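Mug Racks and Plates: Your Questions

I get the same few questions about the Ouali kitchen things, so I've put my answers in one spot. Updated November 2024.

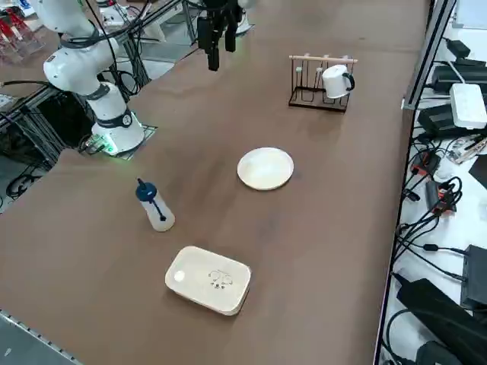 Tridard Kitchen & Tabletop Team

Which rack should I get if I own black-handled mugs?
Any of ours, really! I like the black metal one with the wooden dowel. Hang mugs by the handle and leave the end pegs for your favorites.

Will it fit on my counter?
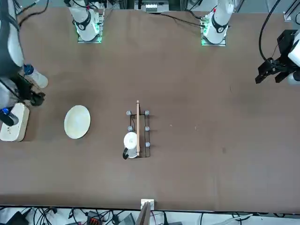
Measure first, please - I've had 13 returns over this. Racks take up more counter than people expect, especially once there's a plate nearby. A long, narrow black wire one, turned so the short end faces you, leaves plenty of room on both sides.

Can I stand a mug in the rack instead of hanging it?
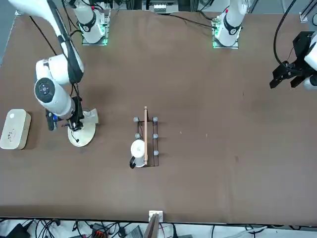

White mug standing in the black wire rack.

Sure, I do it all the time with my Burnora mugs (the handles are chunky). Just dry the bottom first.

How do I store the round plates?
On edge if you're short on space, flat if you're not. I wouldn't stack more than seven. 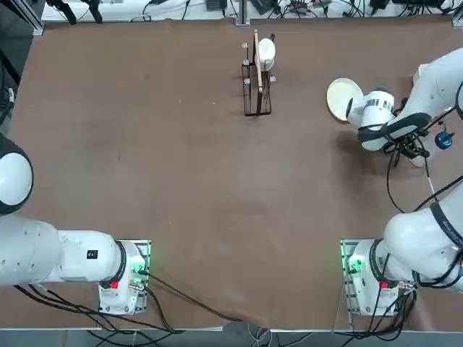

Cream plate, held nearly upright.

Can I send things back?
Yes, you have 20 days. Keep the box!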